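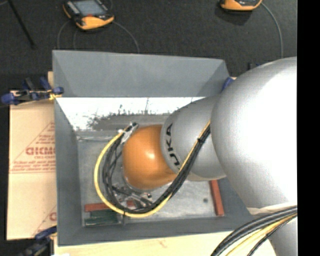 Call for Participants: Bin-Picking Student Project, Spring Term

The Urnis Technical College Department of Automation invites applications from enrolled students for its bin-picking project. The project runs from January through May in the robotics laboratory at the Vallholm campus, Room 268. It is open to students of mechanical engineering, electrical engineering and computer science who have completed the second year of study.

Participants will work in teams of four on a KUKA arm. Each team will plan and test routines for removing separate parts from an open bin, and will prepare a written report and a public demonstration at the end of the term. Teams are responsible for their own bin setup, including clamping and cable routing, and must have it approved by laboratory staff before the arm is powered on.

A total of 11 places are still open. Students from the Ninholm campus are welcome to apply, but should note that laboratory sessions are held only at Vallholm and that travel costs are not covered.

Applicants should have:
Passing grades in Introductory Programming and Statics
Basic knowledge of coordinate frames and rotations
The laboratory safety certificate, or a confirmed place in the December safety course
Six hours per week available for laboratory work, afternoons preferred

Previous experience with industrial robots is not required. Experience with grippers, machining or fixture building is welcome and should be mentioned in the application.

The project carries 4 credits under course number 2712 and is graded pass/fail. Students who pass may apply to represent the college at the Kelmendi Student Automation Competition – a separate selection applies.

To apply, submit a one-page statement of interest and a current transcript to the department office by noon on the last working day of November. Interviews will be held in early December. Late applications will be placed on a waiting list.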